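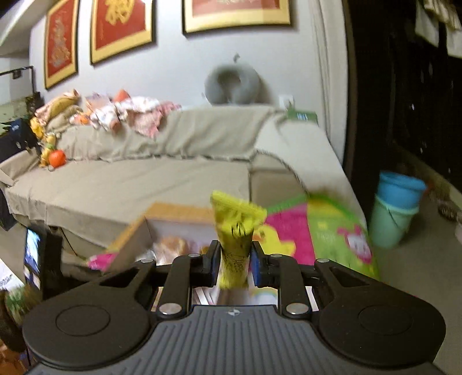

4 min read

List home | Threads | By date | By author | Search | Log in

Re: [snackswap] Padding, and what do you do with the big bags?
May 9, 2018

Murray Nguyen wrote:

> Hi all, second time swapper here. My January box got to its person with
> most of the crackers turned to sand and I felt awful. I'd bought a roll
> of bubble wrap and used nearly all of it, and the box still came in at
> the top of the weight band, so I don't know what I did wrong.
>
> Two questions. Do you put the heavy stuff at the bottom or along the
> sides? And what do you do with the great big puffy bags that are mostly
> air? I have one from Ornell that takes up half the box on its own. Do I
> poke a hole in it? My wife says no.
>
> Also how do people stand doing this in a normal sized living room. I
> have had to eat dinner standing up for two days.
>
> Murray

Hi Murray, and hello everybody,

Your wife is right, don't poke a hole in it! I did that once with a bag of shrimp chips and they were like damp cardboard when they got there. The person was very sweet about it and I have never quite forgiven myself.

I've got my box going on the living room floor right now, so you've caught me at the right moment. The sofa is where everything from the sofa, the chair and the laundry ended up, so there's a big pink and white pile of clothes and blankets at one end with the yellow stuffed toy sitting in it, and I'm not moving any of it until the tape is on. You ate dinner standing up for two days - I think that's pretty good going. I did the whole of my first swap out of the hallway and my sister had to step over it every time she wanted the bathroom.

OK, your questions. Heavy stuff goes at the bottom for me, but I turn the box so the long side faces me and I build it in rows. Jars and cans in the corners, each one in a sock (new socks, I buy the multi-packs and the socks are part of the swap). Then the boxes of cookies standing on end, because they take a knock much better on the short side than lying flat. I learned that from a whole tray of Bokia wafers that came out as confetti.

Bread is the thing I go back and forth on. I like sending it, people get so excited about a soft roll they can't buy at home, but it squashes if you look at it wrong. It goes in a clear bag, and then nothing goes on top of it except something just as light. If your bread ends up under a jar you have sent somebody a pancake.

The little single wrappers are my favorite part. I never leave them in the outer packet. I take them out and push them down the gaps one at a time, and that's my padding, I haven't bought bubble wrap in ages. There are some crinkly yellow ones this time that are perfect for it, they stand up on their own and you can wedge them down the side of nearly anything. It does mean the person has to hunt for them, but mine wrote back last time that she was still finding them under the flaps the next morning and was thrilled about it.

Now the big puffy bags. I leave mine out on the floor beside the box until the very end. I have a large one this round, pink and yellow and green with a cartoon character on it, and I really want it to be the first thing they see when they open up. So it lies across the top, face up, and the flaps close over it. You want a bit of give when you press down, but if the flaps spring back up at you then something has to come out. If your Ornell bag really is half the box then I'd get the next size of box. Or eat it! I'd have eaten it.

On weight: I weigh the box empty first and write that on the flap in pencil, then again when I think I'm done. I always leave 300 grams spare for the letter and the tape and whatever I see at the store on the way to mail it. My limit is 45 dollars including postage and I have gone over it in every single swap except one, so please don't take money advice from me.

One more thing, about the heat. Anything with a chocolate coating I've stopped sending from now until the fall. I know Randard says their bars are fine in summer. The 8 I mailed last year arrived as one bar.

I'm still short something salty, by the way. If anyone has tried the Phùng rice crackers, the ones with the seaweed, do they travel? They look very thin to me and I'm wondering if they'd do better inside the socks. I could put them in the neck pillow, but then I'd have to send the neck pillow, and it's a good one.

Murray, send a note when your next one lands, I'd love to know how the crackers did. And clear yourself a chair before you start, that's all you need, one chair.

Off to find the tape,
Tess

Recent on this list
Customs forms: how detailed is too detailed?
Summer swap sign-ups, please read first
Re: Re: Socks as packing material
Wanted: partner who likes licorice
Arrived! (long, lots of thank-yous)
Re: Tape that peels off in the cold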